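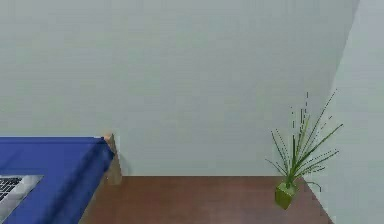 Module 6: Budgeting for a home-assistance robot
Handout 2, tutor Ivone Sampaio

Read the Dunthorpe quote before the seminar. The headline price covers the arm and base. It leaves out spare batteries, floor preparation and the service contract, and the contract runs for 29 months whether you use it or not.

Simulation licences are sold as a saving. Perhaps. Trarkalov claims 300 hours of virtual bedroom trials will replace most site testing -- ask them which tests, and who checked. A smooth floor and one pot plant tell you very little about cables, rugs or a half-open drawer.

For your plan:
Price the simulator and the site trials on separate lines.
Get the cost of a cancelled order in writing.
Assume training will be needed twice.

Anselmo Lopes will bring the Idamel figures. Treat their payback period as a sales claim until you have redone the sums.

Draft budgets to room 1601 by 4 May 2022.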